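About Proladora

Who We Are

Proladora is a shared workshop in Idley for people who design and build household automation. Members work on machines intended for ordinary homes: small robot arms, motorized shelving, kitchen helpers, and the controllers and software that run them. The workshop is open to adults at every level of skill, and no engineering background is required to join.

The organization began in the front half of a former upholstery store on Henare Street. It now occupies the whole of the ground floor, with 3,810 square feet given over to work space and a further area used for storage and classes. Proladora is a nonprofit organization and is supported by membership dues, course fees, and small grants.

What We Do

Our members build in the workshop and at home. Many projects move back and forth between the two, and our services are arranged with this in mind. Parts may be cut, printed, and wired at our benches, then taken home for assembly and testing under everyday conditions. Members may borrow hand tools, bench power supplies, and measuring equipment for up to two weeks at a time.

The workshop is divided into a metal area, a wood area, an electronics room, and a kitchen bay. The kitchen bay was fitted out with a standard countertop, cabinets, and household appliances so that members can try their machines against real doors, knobs, racks, and dishes. It may be reserved in half-day sessions. Food used in the bay is for test purposes and is not to be eaten.

Courses are offered in three terms each year. The introductory course covers motors, basic wiring, and safe use of tools. Later courses cover arm design, gripper design, machine vision, and writing control software. Class size is kept small, and each student leaves the introductory course with a working two-joint arm.

The Skaltent Project

The largest of our current undertakings is Skaltent, an open design for a low-cost arm that can be built at home and mounted on a kitchen counter. Work on Skaltent began in March, and the design is maintained by a standing group of members that meets at the workshop every second week. The drawings, parts list, and software are available to the public without charge.

The present version of the arm can be built for some 500 dollars in parts, excluding the computer. It uses printed joints, aluminum tube, and hobby-grade servos that may be ordered from common suppliers. The second version, referred to in our documents as Skaltent 2, replaced the belt drive at the shoulder with a geared joint. This change made the arm heavier, and builders using the earlier table clamp should consult the mounting notes before upgrading.

The group is now concerned chiefly with small appliance tasks. Toaster ovens have proved a useful subject - they are compact and inexpensive, and the low opening leaves little clearance for the wrist. Builders are asked to use light, irregular items as well as printed test blocks, as a gripper setting suited to a block will often crush baked goods. All oven trials in the workshop are to be carried out with the appliance unplugged unless a supervisor is present.

Membership and Visits

Full membership includes access to all areas after a safety orientation. Reduced dues are available to students and retirees. Visitors are welcome during open evenings, which are listed on our calendar page, and groups may arrange a tour by writing to the office.

Proladora also accepts donations of tools, motors, and small appliances in sound condition. Appliances with damaged cords cannot be accepted.

Page last revised Nov 8, 2018.
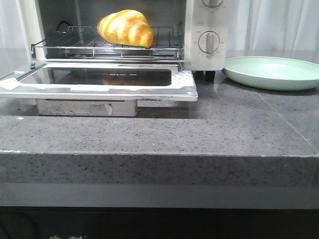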